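Comparativa de pinzas robóticas: el banco de pruebas Vistinero 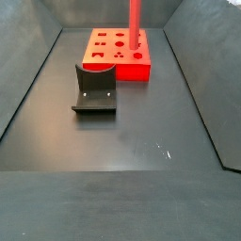
Comparar pinzas robóticas es una de esas tareas que suenan sencillas hasta que te pones, y yo llevo ya 731 intentos anotados entre dos modelos, así que permitidme que cuente un poco cómo va la cosa. Se llama comparativa de pinzas (o de efectores finales, si uno quiere ponerse serio) al ensayo en que varias pinzas repiten la misma tarea con el mismo brazo y el mismo controlador. En mi banco, al que llamo Vistinero, uso un recinto gris oscuro, bajo y sin tapa, y al fondo coloco el bloque rojo de encajar formas, con sus tres filas de huecos, y delante el soporte negro de borde curvo. ¡El rojo sobre gris le viene de maravilla al segmentador por color!

Las pinzas

La Histside es de dos dedos paralelos, con carrera de 55 milímetros y yemas de silicona. Es rápida, algo brusca al cerrar, y a mí me cae bien porque se desmonta con una sola llave. La Vrabec tiene tres dedos que se adaptan a la pieza; agarra casi todo a la primera, pero luego la pieza queda un pelín girada y toca corregir con la muñeca (con un círculo da igual, con una estrella no tanto).

El controlador

Las dos funcionan con Tarnuvdale, que manda posición y fuerza por el mismo bus. Mi consejo: calibrad el cero de fuerza con la pinza ya montada y en vertical. Yo lo hice al revés durante todo febrero y tuve que tirar 534 registros, un disgusto.

Resultados hasta ahora

En piezas redondas van casi empatadas. En las que tienen esquinas gana la Histside, y con bastante margen, mientras que la Vrabec se desquita cuando la pieza llega tumbada o mal orientada. No mido solo si entra o no entra: apunto también el tiempo, la fuerza máxima y cuántas correcciones hace el brazo antes de soltar.

Véase también: efector final, control de fuerza, calibración mano-ojo.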